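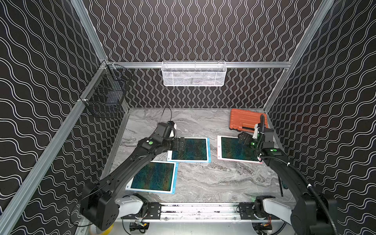 Home | Ask Me Anything | Things to Try | Grown-ups

Why do we write from left to right (and why do some people go the other way)?

My neighbor's daughter asked me this one while she was practicing her alphabet, and I didn't have a good answer ready, so off I went to read about it for most of January. If you're reading these words, your eyes are sliding from left to right, then hopping back and starting again one line down. You don't even think about it. But if you'd grown up reading Arabic or Hebrew, your eyes would start on the right side and slide left, and that would feel every bit as normal!

I grew up with a bit of both. My grandmother wrote her shopping lists in Arabic and my mom wrote hers in English, and they both stuck them on the same fridge. When I was little I used to try reading Grandma's from the wrong end. Once I got her to read me one and she started with the onions, which I'd been sure were last.

So who got to pick? Well, there wasn't one big meeting where everybody voted. Writing was invented more than once, in different parts of the world, by people who never met each other. They used what they had. In Mesopotamia (mostly where Iraq is today) people pressed the end of a reed into soft clay. It left little wedge shapes, and we call that kind of writing cuneiform. In Egypt they carved pictures into stone and painted them on walls, and they also wrote with ink on papyrus, a sort of paper made from a plant that grows in the river.

The Egyptian carvers could go in either direction, and I love how you tell which. You look at the animals and people in the writing. If the birds are facing left, you start at the left. If they're facing right, you start at the right. You always read toward their faces, as if you're walking up to say hello.

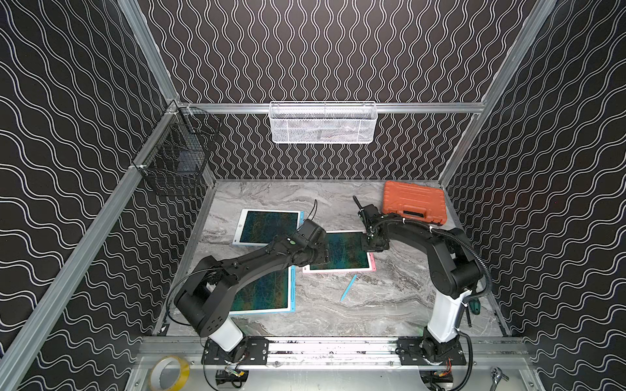

Did anybody ever write in both directions at once?

The ancient Greeks did, for a while. They wrote one line going one way, and when they got to the end they turned around and wrote the next line coming back. It has a terrific name: boustrophedon (say it "boo-struh-FEE-dun"). It means "the way the ox turns," because that's how an ox pulls a plow across a field, up one row and down the next.

And when the Greek writers turned around, they usually turned their letters around too. So an E would point one way on the first line and the other way on the second. If you've ever written your S backward, you'd have fit right in. Later on the Greeks settled on left to right, the Romans did too, and the alphabet I'm using now came down from theirs.

Then there's up and down. For a very long time, Chinese was written in columns, from the top of the page to the bottom, with the first column on the right. Long before paper, people there wrote on thin strips of bamboo tied side by side, and a tall skinny strip is a pretty handy shape for a column of writing. Today a lot of Chinese is printed left to right, but you can still find books and signs that go down. Japanese can go both ways too, and comics there usually open from what I would call the back. I read three pages of one in the wrong order before I noticed (the man was already wet and THEN it started raining).

Traditional Mongolian goes down as well, but its columns start on the left. I tried copying a line of it and my hand got very confused.
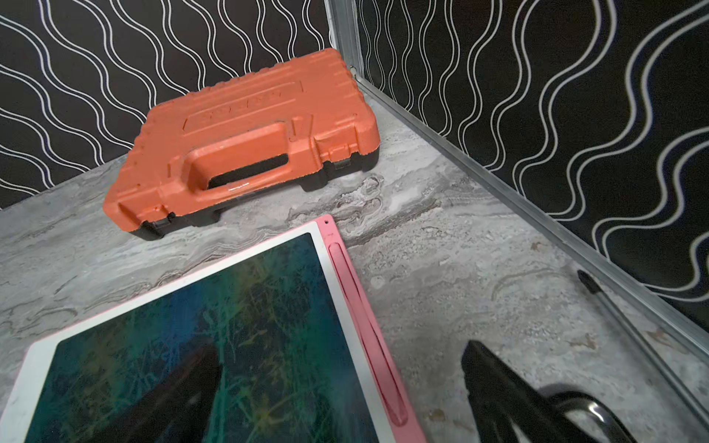
Which direction is best if you're left-handed?

There isn't one best direction, but going right to left does keep a left hand away from the fresh ink. Lefties writing English push their hand right over the words they just wrote, and that's how you get a gray smudge down the side of your pinky. Right-handed people writing Arabic have the same problem the other way around, and they learn to keep their hand a little below the line.

Some people think that's how the directions got picked in the first place: a carver holding a hammer in the right hand might like starting on the right, and a person with a pen might like starting on the left. Could be. It's a guess, though, and plenty of writing doesn't follow it.

Want to try some of this? Take a piece of paper and write your name like a Greek, over and over, turning around at the end of every line and flipping the letters. Then write a secret note in columns and see if anyone at home can read it. My best one took my brother until 9 at night, and he's a grown man.

Comments

Hanan Haddad: We read this at bedtime and now my son signs everything backward. His teacher has been very patient.

Saeed Tabrizi: Fun fact for the kids, numbers inside Arabic writing are written with the biggest part on the left, same as in English. So 513 looks like it's going the "wrong" way in the middle of the sentence!

Rasha Issa: I'm a lefty and I am 34 and I still have the smudge.

Recent on this site

Why is the alphabet in that order?
Who invented the question mark?
How do you read with your fingers?
What did people write on before paper?
Why do some letters stay silent?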